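Ticket: Rule 18 flags nearly every soft pack as "label covered"
Product: Girard audit tool
Site: Brestska
Priority: normal
Status: closed, with one follow-up

Opened by me

Hi all, I'm hoping somebody can tell me whether we're breaking the Gretalitz handling rules or the checker is reading them too strictly. We ran our January grasps through the Girard audit and got 254 flags out of 1,237, and almost all of them are the same one: rule 18, "product label must remain readable during the hold." Boxes and bottles sail through. Soft packs (tissues, wipes, refill bags) fail one after another, even when I'm looking at the picture and can read the label just fine!

Things I've already tried:
Re-ran the audit on the same records. Same flags.
Cleared the local rule cache and pulled the rules again. Same flags.
Turned off rule 18 to make sure nothing else was hiding behind it. The other rules came back clean, so I turned it back on.
Asked the morning crew whether they'd changed how they hold things. They haven't, they still go in from the edges like the handling card says.

Reply from Roswitha Fuchs

Thanks for doing the cache step first. Can you tell me which rule profile the job is using, and attach one flagged grasp that you think should pass? Please don't pick your best one, pick an ordinary one.

My reply

Profile is "rigid-default". I didn't even know there was another one — the setup page fills it in for you. An ordinary one coming up.
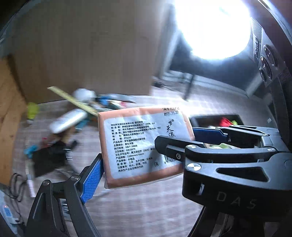

My reading of rule 18 has always been that a person checking the record later should be able to tell what the item is and which batch it came from. The rule text says "label," and I take that to mean the part with the product information, so a bracket crossing the brand name shouldn't sink the whole grasp. On this tissue packet the white label is turned toward the camera, you can read the 2025.11.27 up on the top edge, and the blue pads are on the edge areas and off the main block of small print. The big brand characters are partly covered, I'll give the checker that much. If that's a fail, then I need someone to tell me how to hold a floppy rectangle of tissues any other way, and I mean that as a real question. I also noticed the caution line on the label ends with 勿压, do not press, so I'd like to know if there's a rule about closing force on soft packs that we should be following and aren't.

Reply from Roswitha Fuchs

That helps a lot. Two separate things going on.

First, "rigid-default" treats the full printed face as the label. Any hardware over any print counts as a cover. For soft packs you want "flexible-pack", where only the information block and the date are checked. Under that profile your attachment meets rule 18.

Second, your force question. The Gretalitz text asks for the lowest closing force that holds the item without slipping, and for soft packs it wants the setting written in the session notes. I can't judge your force from a still, so please check the notes.

One more remark while I have it open: the floor behind the packet has a lot on it. Rule 18 doesn't care, but the walkway rule does, if anybody has to step through there while holding the tool. A cable loop and a long ruler are both easy to catch a foot on.

My reply

Switched to "flexible-pack" and re-ran the first 300 records. The soft-pack flags on rule 18 are gone except for a handful, and I opened those — they're fair! Somebody had a finger of the gripper straight across the date. Those get redone.

Notes check: we write down the force for the Hemard jobs and we'd been skipping it everywhere else. My fault, I built the notes form and left that box optional. It's required now.

Point taken on the floor too. I've added a line to the start-of-session card: walk the route once, pick up cables and loose stuff, then pick up the gripper. I'd been thinking of that as housekeeping and never put it in writing.

Could the setup page please ask which profile you want? I'd have saved myself an afternoon.

Reply from Roswitha Fuchs

Agreed, and I've filed it as a request. Closing this one. The profile prompt stays open as a follow-up, and you're on the watch list for it.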